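10 June 2025

The dishwasher died on a Tuesday, which I mention only because the repair people have Tuesdays off. Kaj says we have not had a dishwasher for nine years, we have had a cupboard that roars. He has never loaded it, so I take his views on its character with some salt.

So I have been thinking about racks. I grew up in a house where the rack lived on the drainboard all year like a relative, and you washed whatever came to hand and balanced it on whatever was already there. My mother could get a roasting pan on top of four wine glasses and walk away. I can't get two cups to stand up without one of them sulking.

Kirsten came by at lunch and told me cups go in last, after the plates, upside down. I put mine in first and right way up, as I have since January, when I stopped taking advice from Kirsten. We had a perfectly nice soup. She dried her own bowl and looked at me the whole time.

Black wire rack, slots for the plates, big red flowers on every wall.
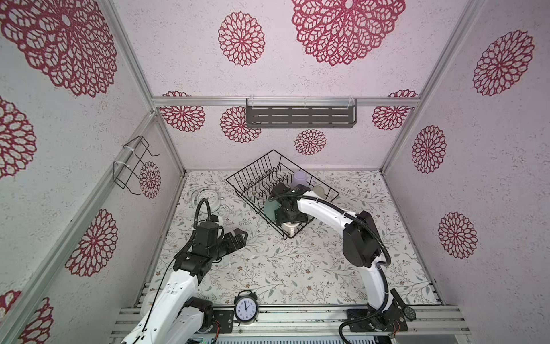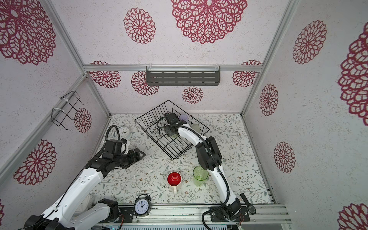
The Minja catalog came in the mail too, and there is a rack in it for 131 dollars. It has a spout. I read the page twice looking for what else it did, and then left it open on the table where Kaj would find it, and he put his coffee on it.

Vibeke says hers goes back under the sink the minute the last fork is dry. I believe her. I also believe she irons dish towels. Mine will be out until Friday at least, when the man comes, and probably after that, with the same two cups in it, because we only ever use those two.

Must buy dish soap. The kind that doesn't smell of pears.

Comments (3)

Ásdís Nørgaard: Upside down! Kirsten is right and you know it.

Hjalti Hauksdóttir: A spout is worth every cent, my counter used to be a lake.

Vibeke Ravn: I do not iron them. I fold them warm.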